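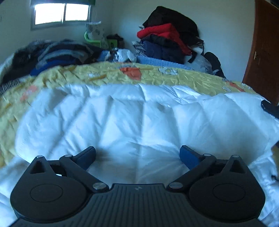
Page last changed: January 2023

Ticket: policy grabs at nothing on quilted bedding
Opened by: Leena Leinonen
Project: Plinar, bed-making task
Status: open, workaround in place

Hi all, me again with the duvet problem! I've pulled everything from the chat into one place so Santeri can stop scrolling for it.

The short version: the policy we trained on the hand-held gripper demos does fine on thin blankets and goes to pieces on a puffy white comforter. It comes down over the quilting, shuts the fingers a bit too high, and then carries on as if it had hold of the thing. Off it goes, pulling a fold of thin air towards the pillow end. I laughed the first time. By the fifteenth I'd stopped.

What I tried first was the boring stuff. I swapped the finger pads (no change), redid the width calibration for the fingers (it was slightly out, so that was worth doing, but no change either), and replayed the demos frame by frame to see whether the timestamps had drifted between the gripper width and the video. They hadn't. Lenni was convinced it'd be the timestamps and owes me a coffee.

Next I went through the views from just before the grab, and I think this is where it gets interesting. White puffed fabric with a bright window up in the corner doesn't leave the network much to go on. The seams and the bluish shading in the hollows are pretty much all the depth it gets, and our brightness augmentation was set so strong that it was wiping those out in training. The yellow patterned cover underneath has loads of contrast, so I had a hunch the policy was lining itself up on that and guessing at the comforter.

To check, I masked out the far part of the bed in the saved views and ran the policy offline. The predicted grab point wandered all over the place. I masked the comforter instead and it barely moved. So yes, it's looking at the wrong bedding!

Comment from Lenni Oksanen:
Coffee noted. Could you try turning the brightness augmentation right down before we collect anything new? Baiba had something similar on Jesine with white towels and that got her most of the way.

Reply from Leena:
Done, ran it overnight with 3 seeds. Two of them now close at the right height most of the time, and the third still hovers like it's scared of the thing. Better than I'd hoped, but I wouldn't put it in the paper yet.

Comment from Santeri Hämäläinen:
Are the new demos starting with the fingers wide open? Some of the old ones started half shut and I've always been a bit suspicious of them.

Reply from Leena:
Yes, wide open and nothing in them at the start. I've dropped the half-shut ones from the training set as well, but in a separate run, so we can tell which change did what.

Still to do: more demos with different covers under the comforter, so it can't lean on one pattern, then a rerun of the masking check on the new weights. I'm aiming for February. Please don't close this one, the third seed is still bugging me.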